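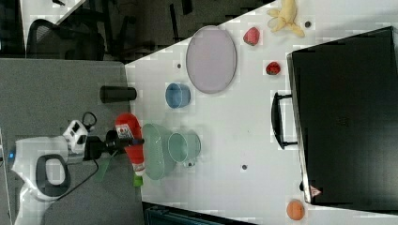

Segmentation of translucent objects was the weakest link in the perception pipeline we inherited, and most of this report deals with how we changed it. The original node, written for the Skergate planner by a previous project group, took one colour image and one depth image and returned a list of labelled masks with a grasp pose for each. It worked well on opaque items with a clear outline. It worked badly on a layout such as the one with the red bottle in the gripper, where two translucent green containers overlap right next to the held object and the depth image has little to say about where one stops and the other starts.

2. Method

The replacement node, called Velavum in our repository, splits the task into two stages. The first stage proposes masks from colour alone. The second stage uses depth only where it is trusted, and a per-pixel confidence map decides this. Pixels inside a translucent mask are given low confidence, and the height of the object is taken from its class model instead of from the sensor.

A separate change concerns the held object. The old node had no knowledge of the gripper state, so a bottle between the fingers was reported as a free object and the planner sometimes tried to grasp it again. We now project the gripper geometry into the image from the joint angles and mark any mask that touches the space between the fingers as attached. Attached objects are removed from the list of grasp targets and added to the collision model of the arm. Quang Đỗ wrote the projection code and I wrote the merging rules.

Calibration between the arm and the sensor was repeated at the start of each session with the script supplied by our supervisor, Gordon MacDonald. The script was not altered.

3. Data

We used 363 labelled layouts for tuning and kept a separate set for testing. Cutting the recordings into single views gave 3,122 images in total. All views taken from one layout were kept in the same set. An early split by image instead of by layout gave scores that were much too high and those results have been discarded.

4. Results

The most frequent fault in the old node was the merging of two neighbouring translucent objects into one mask. With Velavum this still happens when the rims line up in the view, but a small movement of the arm usually separates them. Repeated grasp attempts on an attached object stopped completely after the gripper projection was added.

Running time is worse. The two-stage node needs nine passes over the mask list where the old one needed a single pass, and the planner has to wait for it. We moved the confidence map to a separate thread in April, which recovered part of the loss.

5. Known problems

Dark objects on their side are still given a poor grasp axis. The class model assumes that cups are upright, and the axis is taken from the model whenever confidence is low. A fix would need a lying and a standing version of eight of the class models. The merging rules also use a fixed distance threshold, stored in the configuration file under merge_dist, and this should be scaled with the distance to the camera.

The code, the configuration files and the test logs are in the Velavum folder of the group repository. The old node is kept in the legacy branch and can be selected at launch.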